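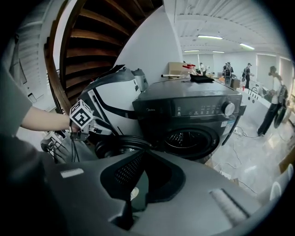 A short grey sleeve and a marker cube.

The Trimar put its November program up on Tuesday and I bought two tickets the same night. The show is Vidura, a touring dance and shadow puppet production directed by Vichien Sriwong. I missed it the last time it came through, so I wasn't going to wait for reviews.

Seats in the stalls were $100 each, which is more than I usually pay. We went for the balcony, row D, on the aisle. The theatre holds 855 and the map was already filling in from the centre when I logged on. There are 17 performers and a live band at the side of the stage. I've been told the drums are loud up close, so the balcony may suit us better anyway.

Parking behind the theatre is closed while they dig up the lane. I'll take the 24 bus and walk the last bit past the library. 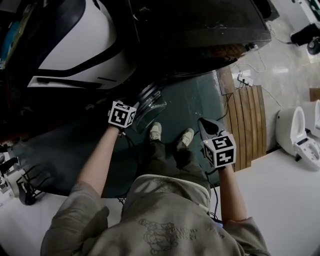

Can you swap tickets for another night?
The box office will move you to a different performance if you ask before noon the day before, as long as there are seats left in the same price range.

I haven't decided on dinner. Deng on the corner does an early sitting and the noodles are good, but it's a small room and they don't take bookings. Doors open at seven.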